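Himton Wire Mesh Tray, Large
Open-top tray for toys, towels and mixed items
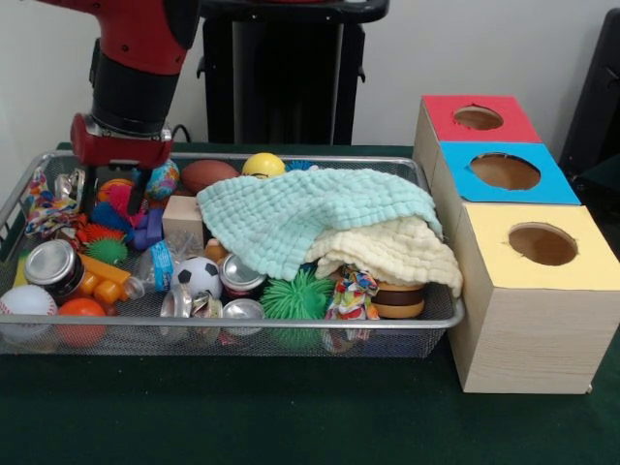

Mesh tray in use on a covered table, loaded with balls, towels and empties.

Item 437
Price: $59
Availability: In stock, ships from Dokthorpe

Product description

The Himton Wire Mesh Tray is a rectangular, open-top metal tray for things that don't stack. It has fine gray mesh sides and a shiny silver rim that runs all the way around. People buy it for playrooms, classrooms, mudrooms and sorting tables, and it works as a catch-all for whatever gets picked up off the floor at the end of the day.

The sides are low enough that you can reach in from any direction and the mesh lets you see part of what's inside without digging. A soccer ball can sit on top of a full load and still be easy to grab. Soft things such as dish towels can be folded over the rim.

The tray is sold empty. Toys, towels, boxes and table cover are not included.

Details

Shape: rectangular, open top
Sides: fine wire mesh, gray
Rim: metal, silver finish
Lid: none
Handles: none
Assembly: none
Packed: one per carton, or 6 per carton under item 682

What it holds

The large size takes a mixed load. Small play balls, a toy football, soft rubber spiky balls, toy food, a plastic drink bottle, a few crushed cans and a couple of kitchen towels will all go in together. At that point it is a full tray and things will be resting on each other above the middle.

Very small pieces are better kept in a bag or a cup inside the tray. Building bricks and beads drop to the bottom and stay there until you empty everything out.

The tray is not meant for liquids. If you use it to collect bottles and cans, drain them first or put a liner in the bottom.

Using it for sorting

A lot of our orders come from people who sort things: daycare rooms, church sales, recycling drives, thrift shops. The usual setup is one tray in the middle for everything unsorted and smaller boxes next to it for what comes out. Plain wooden boxes work well beside the tray and can be stacked when they aren't needed.

Put a cloth under the tray if the tabletop scratches easily. A dark cloth also makes it easier to spot small parts that fall out. Take towels and fabric out first - they cover everything else and tend to bring small toys along with them.

Care

Wipe the rim with a damp cloth and dry it. For the mesh, shake out the crumbs and then use a soft brush with dish soap and warm water. Rinse and let it air dry before putting fabric back in. Do not use steel wool. Do not put it in the dishwasher.

Waffle-weave and other loosely woven towels can catch on a damaged wire. If you find a wire that has come loose, press it flat with pliers or stop using the tray for fabric.

Please note

Carry a full tray with both hands, one under each short end. Lifting by the rim on one side will bend it over time. Bent rims are not covered by the warranty.

Keep the tray on a flat surface. It should not hang over the edge of a table.

Shipping and returns

Single trays ship within two working days. Cartons of 6 ship by freight and we will email you to set a delivery time. Returns are accepted for 30 days if the tray is clean and in its carton. Return shipping is paid by the buyer unless the tray came damaged.

Customer comments

"Bought two for the after-school room. One is for balls and the other ends up with everything else in it. The kids can see what's in there so they don't dump it out as much." - Leire Tejada

"Good tray. I wish it had handles. I carry it up from the basement and the rim is a little thin on the fingers when it's full." - Osian Parry

"Arrived with one corner pushed in. Sent a photo and they mailed a new one that week. The first one is in the garage holding rags." - Costel Omerović

Questions from customers

Does it come in black?
Not at this time. Gray mesh with a silver rim only.

Will it fit on the Nieto shelf?
The medium tray fits. The large one sticks out at the front, so we don't suggest it.

Can I buy a lid separately?
No. Some customers lay a towel over the top to keep dust off.

Do the trays nest for storage?
Yes, when empty. Put a sheet of paper between them if you want to keep the rims from rubbing.

Related items

Himton Wire Mesh Tray, Medium
Allach Stacking Wood Box, single
Allach Stacking Wood Box, set of three
Nieto Two-Tier Shelf

For school and group orders, write to Ourania Bakalis in the Dokthorpe office and include the item number and the delivery zip code.

Page updated Friday, September 24, 2021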